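Print this page | E-mail to a friend | 12 shares | 3 comments

Cullinane to move timber toy block finishing to water-based paint at Fosthorpe

Cullinane, the maker of nursery and early-years play equipment, will move all painted block production at its Fosthorpe works to water-based coatings by the end of December. The change covers 183 product lines, including cubes, arches, cylinders and ramps. Solvent-based coatings will remain in use at the Fallville works for outdoor items only.

The new coating is applied in two coats over a sealed surface. Each batch is dried in heated racks for 44 minutes between coats and then left to stand overnight before packing. Under the earlier method a single thick coat was sprayed and air dried, which took longer and gave more rejects at the corners.

Trials began in the spring with beech offcuts and were extended to full batches after the drying racks were altered. In the final trial 1466 blocks were painted in red, blue, yellow and green. Samples from each colour were put through rub, drop and damp cloth checks at the firm's test room in Dristley. Blue needed a change in pigment load before it covered evenly over darker grain.

"The first coat raises the grain slightly and has to be cut back before the second goes on," said Fionnuala Gilmartin, finishing manager at Fosthorpe. "We tried leaving that step out and the surface was too rough to the hand. It has gone back in and will stay in."

The spray booths have been fitted with stainless steel pipework and new filters. Wash water is collected, settled and filtered on site, and the dried solids are taken away for disposal. The cost of the work, including the racks, was about £375,000.

Sizes, corner radius and packing are unchanged. Shades may differ slightly from earlier stock, and buyers who need a close match to existing sets should ask for a sample card before ordering. Product codes for blocks painted by the new method end in W.

"Schools and nurseries tend to add to a set over several years, so we have kept the colours as near as we can," said Pádraig Tully, head of product. "Red is the closest match. Green is a little cooler than it was."

Existing stock will be sold through at current prices. A revised price list will be sent to trade account holders next month. 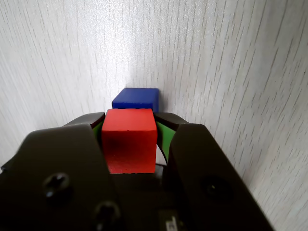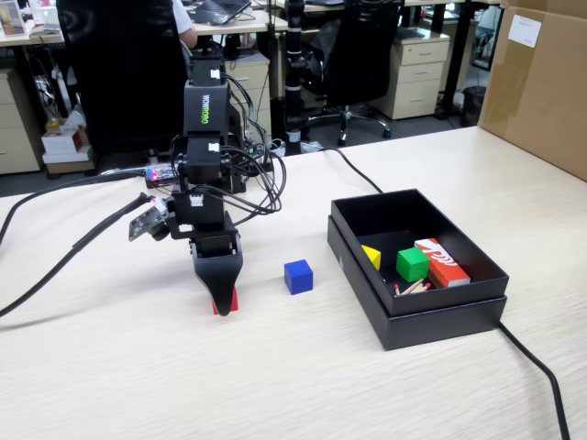 Red and blue cubes.

Trade enquiries: Eoin Breathnach, sales office, Fosthorpe.

Print this page | E-mail to a friend

Comments (3)

Tomás Sheehan
Will the W blocks be sold singly or only in full sets? We are short of six arches.

Margus Stankevičius
The old green was better in my view. Are sample cards free?

Eoin Breathnach
Tomás, arches can be ordered singly through a trade account. Margus, yes, one card per account.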